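2nd March

I slept badly again, so at 6 I was already in the kitchen with my tea and the letter from the language school in Perville. They accept me for the evening course, level four. I read it three times, because the word "accept" can be polite and still mean something else, but no, I am in. The course costs 70 for the first month and the books are extra. I will pay it from the money I put aside in November.

At work we were short of people, and I stayed at the Geka counter until closing. A customer asked me for "a couple of" envelopes and I gave her two. She wanted more. I wrote this in my notebook under the other expressions that do not mean what they say.

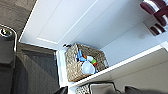 My aunt called from Wiltavska in the evening, and we talked for 25 minutes, mostly about my cousin's wedding and who must sit far from whom. She asks me every time if I already dream in English. I told her that I dream in both, and that in the dreams my grammar is better. Then she wanted to know the English names of small things, as she always does, and I was ashamed how many I am missing. I know "invoice" and "deposit", but for the toy with green, yellow and red stripes in the wicker basket I could only say "ring", and she said that a ring is for the finger. I looked it up after the call. It can be called a stacking ring, so I was half right.

I still have to answer the school before the 16th. I began the letter two times and both times it sounded like a complaint. Tomorrow I will try it shorter. Also I must buy bread, and ask at Lyons if they can repair the zipper on my gray coat, it opens by itself when I sit down on the bus.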